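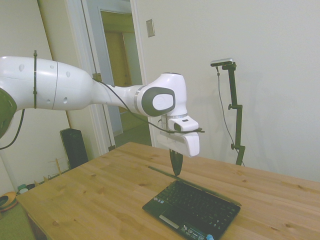
Black laptop on the light-colored table, keyboard side up.

Spring clear-out: laptops wanted!

If you have an old laptop sitting in a closet, under a bed or in that drawer none of us like to open, May is the month to dig it out. The laptop table is back at Cirkham Hall, and I could not be happier about it. Last year we took in 74 machines and got most of them going again (more than I'd dared hope for, given the state of a few of them), and they went to students, job hunters and one very determined retired bus driver who is now writing his life story.

This time I'd love to talk a bit about cleaning, as so many of you asked after the last newsletter. A laptop keyboard is a wonderful trap for crumbs. It catches everything: toast, sugar, cat hair, glitter. I once shook a sesame seed out of a computer whose owner swore he had never eaten near it, and then another one, and then what must have been most of a bagel.

So, the way we do it. Shut the computer down all the way, not just to sleep, and unplug the charger. Tip it over gently and give the back a few soft pats. Then use a small dry paintbrush, the kind from a kids' watercolor set, and work along each row of keys from one side to the other. Go slowly! The gaps around the space bar and the arrow keys hold the most. If you have a can of air, use short puffs and keep it upright.

For the key tops, get a soft cloth barely damp. If you can squeeze water out of it, it is far too wet. The greasy shine on the most-used letters often comes off with a second pass, though on older keyboards the shine is worn into the key itself and there's nothing to be done about it. The touchpad gets the same cloth and then a dry one. Don't forget the click buttons or the bar next to it, where fingers rest all day long.

Screens need their own clean cloth. Please, no paper towels and no window spray. And if the lid feels stiff, open it from the middle with both hands. Pulling on one corner is how hinges crack, and a hinge repair is the one job that makes me sigh out loud.

Before you bring a laptop in, copy off anything you want to keep. Photos especially! Then sign out of your accounts. If that sounds like a headache, bring it anyway and we'll sit down and do it with you. We wipe every drive before a computer moves on, using the same steps every time, and you're welcome to stay and watch yours being done.

What we can use: any laptop that turns on, and plenty that don't. Chargers are worth their weight in gold, so please tape yours to the machine or put your name on it. Mice, laptop sleeves and unopened cables are great too. We can't take loose batteries, desktop monitors or printers, but the Abugri recycling center on Dummont Road will accept all of those.

A huge thank-you to everyone who bought raffle tickets at the Kerero street fair. You raised $3708, which pays for new batteries and replacement drives well into the fall. I did a little dance in the parking lot.

We could also use 2 more people for the evening sessions, from 6 to 8. You don't need to know a thing about computers. If you can hold a screwdriver and keep tiny screws in a muffin tin without knocking it over, you are already ahead of where I was when I started. We have tea, decent lighting and a playlist that gets argued over every single week.

Leave your name at the front desk if you'd like to come along, or just walk in while the table is set up and ask for me.

Akosua Ayaaba
Laptop table, Cirkham Hall

Last updated: May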